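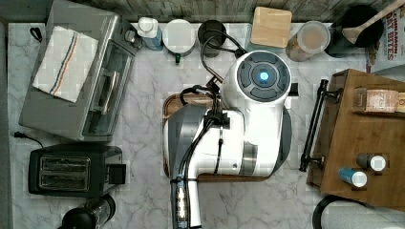
A day at the Jasbridge Kitchen and Bath Fair

16 December 2022

My kitchen has a drawer that opens only if the oven is shut, and an oven that opens only if I stand in the hall. So in June I started reading about countertops, and by fall I was the sort of person who drives 60 miles to a trade fair in Jasbridge to look at hinges.

Tickets were 14 dollars at the door, plus parking, plus a coat check that was a rolling rack and an honor system. The hall used to be a bus depot and still smells like one near the back, where they had put the candles.

I began with countertops, as everybody does, because they are the first thing inside the door and the salespeople stand in the aisle. Petex had the biggest stand. They sell surfaces, and they would like you not to say "counter." I was handed a wedge of something pale with gray veins and asked how it made me feel. It made me feel that I was holding a heavy piece of pie. The salesman told me the veins were printed from a scan of a real slab, and that the pattern repeats, but only if you go looking for it. I have gone looking for it in every kitchen I've visited since.

Prices are a delicate subject at these things. There's a price per square foot, then a price for the edge, then a price for the hole where the sink goes. I had assumed the hole would be a discount. At Petex the hole was 500 dollars, and polishing the inside of the hole was extra.

Across the aisle was Iordache, a family cabinet firm with a small stand and no music, and I liked them right away. They had brought one full-size pantry, a box of door samples and a thermos. The woman there let me open and close the same drawer for an embarrassingly long time. It stopped an inch short and then drifted in by itself, like a cat deciding to come inside. She asked about my layout, and I drew it on the back of the floor plan. She looked at the drawing for a while and asked if I had thought about moving the wall. I had not thought about moving the wall. It belongs to the bathroom.

Lunch was a sandwich for more than the ticket. The seating was all on display, so I ate at a breakfast bar with a sign asking me not to, next to a couple having a very quiet fight about brass.

The afternoon talk was called "Living With Your Sink" and was given on a stage built by Zivik, who make faucets. There were around 19 of us in the folding chairs, several clearly there for the chairs. I learned that a deep sink saves splashing and ruins your back, that a shallow one does the reverse, and that Zivik has one in between. I also learned that you should wipe stone down with a soft cloth and plain dish soap, and keep vinegar well away from marble. I wrote that down. It was the most useful thing I heard all day and it had nothing to buy attached to it.

Some practical notes if you go next year. Come before eleven, when the aisles are still passable and the reps are still drinking their first coffee. Bring your measurements, in inches, written by somebody with readable handwriting. Wear flat shoes – the floor is concrete under a very thin carpet. Say no to the first tote bag, because the one from the tile people at the far end has proper handles.

I drove home with three samples, a catalog as thick as a phone book and a quote from Iordache for a narrower drawer. It comes to less than the hole. They can fit it in the spring, provided I take the oven door off first.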